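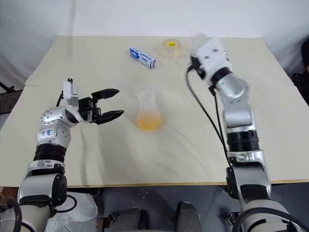 装着液体的锥形瓶能在公用桌上放多久？

放到当天傍晚六点。过了六点还要留，就写好标签，移到靠墙的架子上。

邮件列表 > Clalport 公用工作间 > 桌面与器皿 > 回复：那瓶橙黄色的东西
阅读时间：6 分钟
分享 3 · 评论 2

各位好：

上面那一问一答是我从旧须知里原样抄来的，措辞我没动。上一封信说须知“写得像没写”，我重读了一遍，觉得这个评价偏宽厚。先把那封信引在下面，省得大家往回翻，我们这个列表的存档检索功能大家也是知道的。

> 桌上又有一只锥形瓶，里面一层橙黄色的液体。我不敢动，因为可能是谁泡了很久的宝贝；我也不敢不动，因为可能是谁喝剩的橙汁。旁边还有一卷透明胶带，我本想拿来封个纸箱，犹豫了半天，最后用绳子捆的。
>
> 请问：
> 一、桌上的东西到底算公用，还是算“暂时放一下”？
> 二、“暂时”有没有上限？
> 三、瓶子里的东西不写名字，是不是就默认大家都猜得到？
>
> 还有，五月搬进来的那批盒子，有人说是 Paulík 的耗材，有人说是谁从 Villach 带回来的纪念品。要是纪念品，摆了这么久，纪念的意思我们已经领会了。

下面逐条回。语气要是硬了点，请怪我刚洗完一下午的瓶子。

算公用，还是算暂时放一下

大桌本身公用，桌上的东西各有各的主人。这两句话在须知里隔了一整页，中间夹着一段关于窗帘的规定，所以大家只记住前一句，我能理解。

透明胶带是公用的，随便用。用完把头折一小截回来，折大约两指宽就够。上次有人没折，后面那位用指甲沿着圈抠了一圈又一圈，抠出来一条越撕越细的须子，最后整卷只剩一种用途，就是劝人戒躁。另外，胶带请放回抽屉左边那格。右边那格是剪刀，剪刀和胶带放一起的结果，我们在旧工作间已经研究得很充分了。

锥形瓶不算公用，只要里面有东西。干净的、倒扣在沥水架上的，谁都能拿；里面有液体的，哪怕只剩个底，也请当成别人的。颜色好看不构成拿起来晃一晃的理由。说的就是上个月那位，晃完还写信来问为什么起泡。

说回橙黄色那瓶。我问了几个最可能的人，得到的答复依次是“不是我的”“应该不是我的”和“你先别倒”。第三种答复我追问了两次，对方表示只是出于谨慎。目前我仍然不知道里面是什么，所以也请大家别在列表里投票。染色水、茶、稀释过的颜料，长得都可以是这个样子，光看颜色看不出什么名堂。认领请直接回信，不认领的话，按没有标签的废液处理，流程在水槽上方，字小，带眼镜去看。

标签怎么写

写三行：内容，日期，怎么找到你。就这些，别的不用。

“内容”请写东西的名字。以下写法我都见过，都请不要再用了：“重要”“勿动”“样品（新）”“样品（更新）”，以及一个笑脸。笑脸那瓶我供了很久，后来主人来了，说是自来水。

“怎么找到你”请写邮箱或者座位。写“我”的那位，我们大家都很想认识你。

笔用油性的。水性笔写在玻璃上，手一握就到手上去了，当天你倒是随身带着自己的标签，瓶子没有。标签贴在瓶身宽的那一段，别绕瓶颈。绕瓶颈的写法须知里原来是推荐的，我已经划掉了，那条推荐写的时候我们用的还是另一种瓶子。

锥形瓶往哪儿放

放在桌子中间一带，离边远些。这种瓶子底宽，站得稳，所以大家对它有一种过分的信任，常常随手搁在桌沿，再把外套往旁边一搭。外套滑下去的时候是不挑东西的。

搬的时候一手托底，一手扶颈。只捏着瓶颈拎来拎去，看着潇洒，洗地的时候就不潇洒了。里面有液体就慢一点走，走到架子那边总共也没几步路。

真洒了，先用吸水纸围一圈，再往中间收。不要先找是谁洒的。桌面颜色浅，橙黄色的东西留在上面很显眼，擦完再用湿布过一遍，接缝那里多擦几下。接缝里的颜色会在很久以后自己回来看你，我负责任地说。
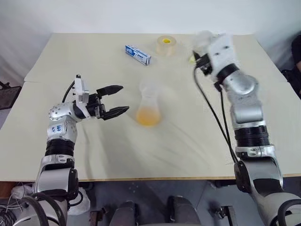

盒子

先澄清一件事：长条形的蓝白盒子和五月那批不是一回事。五月那批我去看了，装箱单上写的是 Skollent，确实是从 Paulík 订的，订的人现在想起来了，已经搬走一半。另一半据说“马上”。纪念品一说可以休矣，Villach 是无辜的。

蓝白盒子里装的什么，我没打开，也不打算打开。请主人自己收走，或者回信说一声还要用多久。盒子的规矩跟瓶子差不多：当天用就当天摆着，不用了就竖着插到架子下层。别斜着放在桌子靠里的位置，一斜就占掉两份地方，后来的人又会顺着它斜，到周末整张桌子看上去像刚靠岸的船。

空盒子请压平。我知道有人爱留空盒子，说以后装东西合适。架子顶上现在全是以后装东西合适的盒子，里面装着别的以后装东西合适的盒子。

收工时怎么收

我试着把须知这部分改短了，草稿如下，欢迎提意见，也欢迎不提：

1. 装着液体的瓶子先处理，该倒的倒，该贴标签的贴标签。
2. 胶带、笔、剪刀回抽屉。
3. 盒子竖放或压平。
4. 桌面擦一遍，从里往外擦。
5. 看一眼架子，有没有自己的东西已经放得连自己都不认识了。

原来的第六条是“保持良好心情”，我删了，恢复需要有人附议。

有人私下问能不能给每人划一块桌面，用胶带贴线。旧工作间贴过。贴完第一天，大家都很守规矩；后来线往哪边挪过、谁挪的，写了好长一串邮件，比这封还长。线撕掉以后胶印留了很久，擦桌子的时候我还能背出当年的疆界。所以我的意见是不贴，不过要是多数人想再来一遍，除胶剂在水槽下面。

还有沥水架。瓶子倒扣之前把口冲干净，别带着一圈颜色就往上挂，颜色会顺着流到下面那只里，下面那只的主人又会来问我为什么起泡。

草稿我先挂着，有改动直接在回信里引那一句，别整封引回来。引整封的请至少把我的签名删掉，上回那串邮件里我一个人签了满满一屏。

橙黄色那瓶还在等人认领。

水槽这边值班的

> 补一句：我刚才去找绳子，绳子也没了。

绳子在剪刀那格。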